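Student Projects > Religion and Community > Final Reports

Two Congregations, One Hall: My Project Report

So my project was meant to be on hymn choices, and it drifted a long way from there! I ended up spending most of the semester with the two church groups that share the old hall in Skarkeck, asking how people come to join and why they stay. I grew up going to church (fairly patchily, I'll admit), so I came in thinking I'd know most of the answers.

I sent out 194 surveys through the newsletter and got 44 back, which my supervisor said was decent for a paper form with a stamp on it. I also sat in on the newcomers' course that the Lonum group runs, and went along on the bus to their June retreat at Gridport. I loved the retreat – the singing after tea especially – but my notes from it are a mess and I've only used a little of them.

The thing that surprised me most was how few people mentioned beliefs first. They wrote about a neighbour giving them a lift, or a casserole turning up after a funeral, and the faith part came in further down the page, often in smaller writing. One woman filled both margins and then stapled on an extra sheet. The Singhal Road group were a bit different. More of them had been baptized as adults, and they wanted to tell me the whole story, dates and all.

I'd do the survey differently next time. Question 2 asked about "regular attendance" and everybody read it their own way – for some that meant weekly, for others Christmas and Easter. I should have tested it on a few friends first. I also ran out of time to talk to anyone who had left, and that's a real hole in the report.

My favourite part was the washing up. People will tell you almost anything over a sink, and I got permission afterwards to use what I'd heard. The full survey and my coding sheet are in the appendix. 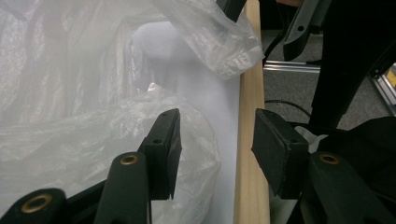

Fig. 1. Crumpled clear plastic bag.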